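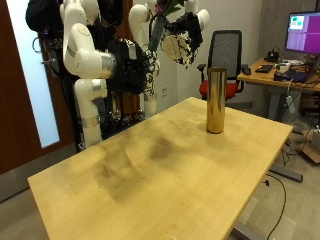 # The Gold Vase and the Stained Table

Notes and photos by Katsuhiko Iwasaki, 1/27/19

I get asked a lot about putting flowers in a tall, narrow vase, mostly by people who bought one because it looked good in the store and then found that everything they put in it leaned to one side. This page covers one vase, one table and a few things I've learned from using them.

The vase is a plain gold cylinder. No neck, no foot, no pattern. I bought it in August at the Bidemley flea market for $5 from a man who was selling off the stock of a gift shop. He had a box of them in different heights and I took the tallest. It has a mirror finish, so it picks up whatever is near it, and fingerprints show up right away. I wipe it with a dry cotton cloth before use and don't touch the sides again after that.

The table is the one with the stain. It is a pale wood top on a metal frame, from Mullik, and I've had it long enough that I no longer remember what it cost. The dark marks in the middle have been there for nearly 300 days. I have tried dish soap, baking soda paste, white vinegar and a melamine sponge. The sponge took off a little of the color and also a little of the finish, so I stopped. If you have the same top, test any cleaner on the underside first.

## Placing the vase

I put the vase toward the far end of the table and leave the rest of the top clear. A tall vase in the middle of a table gets in the way of people talking and gets knocked by elbows. At the end it is out of reach and you still see it when you come in.

Put the vase where it is going to stay before you add any water. A cylinder this shape is top-heavy once it has long stems in it, and carrying it full is how I lost the glass one I had before.

## Stems
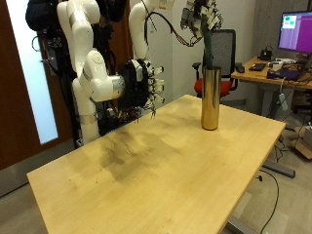 *Long green stalk standing in the gold vase, far end of the table.*

I start with the greenery. One long stalk goes in first and sets the height for the rest. With a narrow cylinder I hold the stem near the top and lower it straight down until it touches the bottom. If you push it in at an angle it catches on the inside wall and the stem bends or splits.

A slight curve in the stalk is fine. Turn it so the curve leans toward the room. If it leans toward the wall, the whole arrangement looks like it is backing away from you.

Flowers go in second. Pink and purple shades work well against gold. I have tried yellow and it disappears. White is all right but looks like a wedding. I buy most of my stems from Quiambao, the produce and flower stand on Brunmont Road. They wrap them in plain paper and will cut them to length if you bring a measurement. My vase takes stems cut to 26 inches, and I leave the cutting to them when the bunch is thick because my kitchen scissors crush the ends.

For an everyday bunch I stop at one stalk of green and one bunch of flowers. More than that won't fit without forcing.

## Real or artificial

Both work. With artificial stems you can skip the water, but then the vase is light and tips easily, so put something heavy in the bottom. I use a handful of river stones in a sock. The sock keeps them from scratching the inside, and you can lift the whole thing out when you want to go back to real flowers.

With real stems, change the water every other day. You can't see the water level through metal, so it is easy to forget. I dip a chopstick in to check.

## Marks on the table

The usual ring under a vase comes from water running down the outside after a refill. I fill mine with a small pitcher at the sink if it is empty, or with a turkey baster if the flowers are already in. A cork coaster under the base helps. I take it off for photos.

As for the big stain, I had a quote to sand and refinish the whole top and decided against it. A runner would cover the marks. I have one, but it is dark blue and makes the wood look orange. If anyone has gotten a gray mark like this out of a pale top without sanding, I'd like to know what you used.

Mail can go to P.O. Box 2172, Bidemley. I check it when I go in for groceries.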